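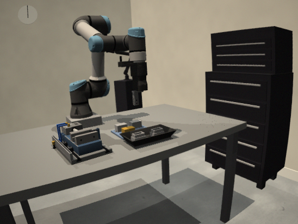
Fig. 1. Workstation with arm, computer rendering.

Technical Drawing and Visual Communication
Handout 4: Light, shadow and the corner of a room
Theerawat Hemmin, 10 July 2016

In the last handout we drew boxes with two vanishing points. Now we add light. Please bring your Requena exercise again, you will draw over it.

1. Where the light comes from
Decide the position of the light before you draw any shadow. Mark it on the paper with a small cross. Many students in the April group forgot this, and their shadows went in three directions. A soft shadow needs a weak edge, so use the side of the pencil and not the point.

2. Cast shadow and form shadow
A cast shadow falls from one object on another surface. A form shadow stays on the object itself. On a cylinder the form shadow changes slowly — on a box it changes at the edge. Compare the Borance vase and the Gusell crate in your reader, page 222.

3. Walls and floor
Two walls of the same paint will seldom have the same tone. Give each wall one flat tone first and correct it later. A slanting corner line must be checked with the ruler, even if it looks right.

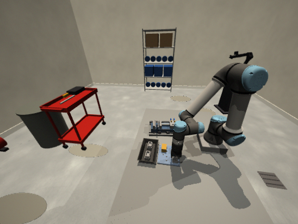

4. Homework
Draw one corner of your own room on A3 paper, with one piece of furniture. Use no more than 18 construction lines and leave them visible. Write the names of the pencils at the bottom. Hand in at the Pivgate building, room 32.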